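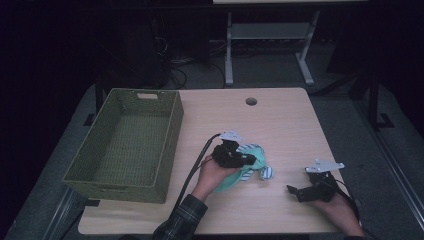

Deposit asked for in cash on arrival – normal?

Posted by marrowfat in Holiday Rentals > Before You Book

We've booked a farmhouse outside Bedoya for a week in May, three bedrooms, shared pool, a view the owner describes as "commanding" without saying what it commands. Rent was 581 for the week and I paid it through the booking site. Fine.

Now the owner writes to say there is a damage deposit of 400, in cash, to be handed over at the door, and that it comes back "after inspection." The inspection happens once we've left. I asked how the cash would find its way to us in another country and was told not to worry, they have been renting for many years.

The listing says nothing about a deposit. There's also 5 a day per person for linen, which I was ready to be cross about until I saw it in the small print. Do I pay up, argue, or cancel? Cancelling now costs me half the rent.

Zsolt Szűcs

Don't cancel yet. Cash deposits are common enough with small owners, and most of them give the money back without any fuss. What bothers me is the order of events. You want the inspection while you're still standing there with your bags, and the notes back in your hand before you get in the car. Ask for that in writing, through the site's message system and not by text.

In the same message, point out that the listing doesn't mention a deposit. On the site I use, anything not on the listing at the time of booking can't be demanded later, and the owner will know that if yours has the same rule. Look under house rules as well as under price. I once missed a line there about the hot water and had a bracing week.

If you do pay, get a signed receipt with the amount on it. Take photos of every room when you arrive, including the insides of the cupboards and the underside of anything that looks as if it has already been sat on by a previous family. We lost 200 at a place near Cilov over a garden chair that was, I would say, older than me.

If the owner won't do the inspection before you go, call the site and let them have the conversation. They're paid for it.

tollgate_annie

we stayed at Rutgate last summer and they wanted cash too, got it all back, the lady counted it twice and gave us plums. so it can be fine. take bug spray

Nilon

Never pay cash to anyone for anything. Book a hotel.

marrowfat

Thanks Zsolt. Wrote to her last night more or less in your words. She has agreed to come by at 9 on the morning we leave and says the deposit can be 200 if we don't use the fireplace. In May I think we'll manage. Still no word on what the view commands.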